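Cash flow talk, small firms evening, 30th August
Running notes, R. Bozkurt

Slide 1. Hello, thanks to Güven Yüksel for the invite. Phones off. Get straight in.

Profit is not cash. Say it twice. Ask who has had a good month on paper and couldn't make payroll. Wait for hands.
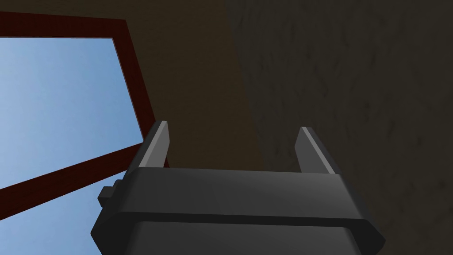

Slide 2. Plollbridge story. Full order book, 109 invoices out, 11 of them past due. Those 11 were the big ones. Owner found out when the rent bounced. Pause here, dont rush it.

Point: look at who owes you, not only how much. Sort by age, oldest on top. Do it same morning every week.

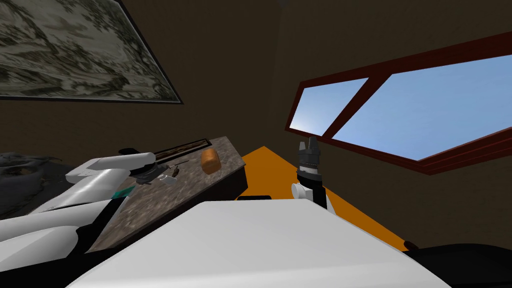 Slide 3. Getting paid faster
- invoice the day the job is done, not month end
- due date in plain words at the top
- call before it's late, friendly. "Just checking you've got everything you need"
- deposits for new customers. Tasivance went to half up front, lost 2 customers, both slow payers anyway 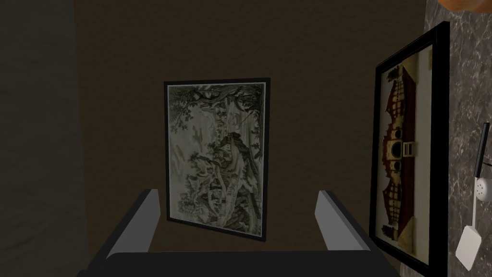 Slide 4. Paying out slower (nicely)
Ask suppliers for longer terms. Most never ask. Stastelach got 2 extra weeks with one phone call. Don't stretch the little guys, they remeber. Taxes go in a separate account, the day the money lands. No borrowing from it!!

Skip the loan stuff if running over.

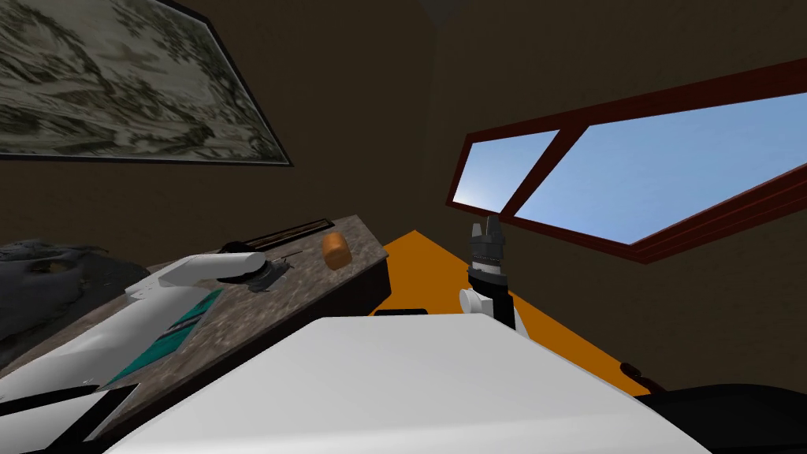 Image: Remzi Bozkurt / slide deck

Slide 5. The forecast. One sheet, thirteen weeks, money in, money out, what's left. Guess low on the in, high on the out. Update it even when it's ugly. Amin template is on the handout, back page.

Questions. If someone asks about factoring, say fees first, then send them to Güven. Next one is in September, sign-up sheet by the door.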